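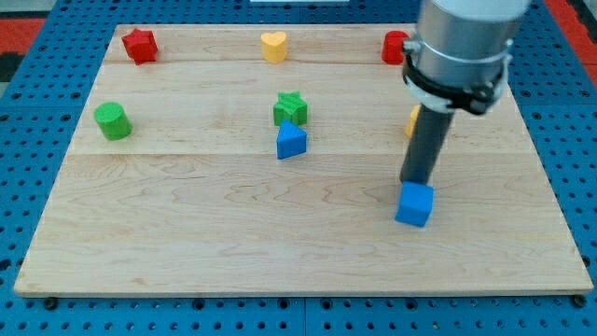 Bench rules for small arms, short version. Read before you plug in. First one – fix the base surface down, always. Pegboard is great for this, holes everywhere, you can bolt a stop wherever you need one. Work board goes flat on top. Maple like the one here is fine, but pale grain shows every dent, so go easy on downforce till you've checked your heights. Leave open space at the front edge. Blocks in different colors and shapes, star, heart, cylinder, cube, so you can call out "blue cube" and everyone looks at the same thing.

Search tips Enter keyword Go

Speed. Keep it slow for any new program. We run 17 percent for the first pass, then 86 once it's gone through clean more than 13 times. Write the number on tape and stick it on the controler. Don't trust memory.

Stop button – left hand side, reachable without leaning over the board. Test it every morning before coffee. Press, check the arm is dead, reset. If it sticks, unplug and go find Jad Issa.

Clamps. Check the ring bolts before each job, finger tight is NOT tight. Tool slips a hair and your heights are all wrong. Recheck after lunch.

Hands. None past the board edge while the power light is on. Piece falls over, leave it. Stop first, then reach. Same for hair, lanyards, loose sleeves. Gloves off too.

Spacing. Leave a tool's width between pieces, more if you are learning. Crowded pieces get knocked. Pick the nearest one first and work back.

Cleaning: dry cloth for the wood, no spray anywhere near the arm. Sawdust gets in the joints so do your sanding in the other room. Tuesday is wipe-down day, whoever is in does it.

Log sheet. Name, program, speed, anything odd. "Fine" is not an entry. Old Trokov sheets are ok to use up, just cross out the heading and write Briklow accross the top.

Power off at the wall when you leave. Arm parked up high, away from the board.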